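Home Products Grippers Fingers & Pads Planning Guides Support Contact

Fledel Soft-Goods Finger Set
Part no. 1616

The Fledel set is a pair of black tapered fingers for parallel grippers, made for picking up cloth from a flat surface. Typical work is towels, wipes, napkins and small garments on a folding or sorting table. The fingers are wide at the base and narrow to a rounded tip. Each has a ridged pad on the inside.

Price: $447 per pair, mounting screws included. Adapter plate sold separately.
Availability: in stock at Lindlow, ships in 7 working days.

What it is for

Most general-purpose fingers are flat and square at the end. They hold boxes and bottles well. With fabric they tend to push the material along the table before they get hold of it. A narrow tip can go in next to a fold and close on it. If your line handles both rigid parts and cloth, budget for two sets and a changeover, or for a second arm.

Close the fingers fully before each shift and look at the tips. They should meet side by side along one line. If one sits ahead of the other, loosen the base screws and reset the pair.

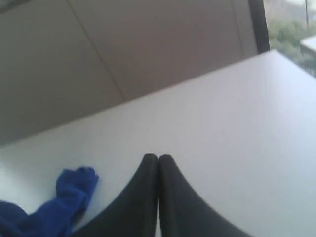 Fingers at a white table, with a blue cloth to the left.

Planning the station

The fingers are the cheapest part of a cloth-handling station. Customers who call us for a quote usually have a figure in mind for the arm and nothing set aside for the rest. A first budget should have lines for the following:

Arm and controller
Gripper body
Finger set, plus one spare pair
Adapter plate
Wrist camera and cable
Table and mounting
Lighting
Setup and operator training

For the gripper body, adapter plate, two pairs of fingers and one day of setup, our current package price is $2700. That does not include the arm, the camera or the table. Travel is quoted separately.

Choose a table with a smooth, plain top in a color that differs from your cloth. White works for most colored towels. If you process white linen, ask for the gray top. Windows near the station are fine, but daylight changes through the day and camera settings made in the morning may need another look in the afternoon. Leave money for a fixed overhead light if you plan to run a full shift.

Cloth and hems

Thickness matters more than size. Before ordering, send us a few pieces of the heaviest and lightest cloth you handle, and we will try them on our bench and send back notes. Please send used pieces if used pieces are what you will be running. New towels out of the package behave differently from ones that have been washed many times.

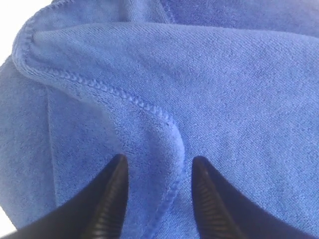

Stitched hems are worth thinking about when you set up a pick. A hem gives the pads a thicker edge to close on than a single layer of cloth does, and a fold gives them something that stands up from the table. Looped microfiber can snag on a worn pad, so check the ridges for nicks when you check the tips. Replace both fingers together. A new finger against an old one will not close evenly.

For very thin or slippery fabric, look at the Väisänen needle gripper instead. It costs more and leaves small marks in some materials.

Questions before you order

Which grippers does it fit? Any parallel gripper that takes the Wudwood two-hole adapter. Send us the model number if you are not sure.

Can I return a pair? Yes, within 30 days if the fingers have not been drilled or cut.

Do you lease? Packages only. Leases start each December and run for one year. Single finger sets are sold outright.

Quotes and station planning: Paula Bratu
Sample cloth and bench trials: Vasilică Chiriac

Prices last updated April 24, 2020.

Related items

Wudwood Two-Hole Adapter Plate
Väisänen Needle Gripper
Fledel Replacement Pads, Ridged
Lindlow Work Table, White or Gray Top
Overhead Light Bar with Stand
Planning Guide: Budgeting for a First Folding Station

Contact us | Shipping and returns | © 2020 Lindlow Equipment Supply | Back to top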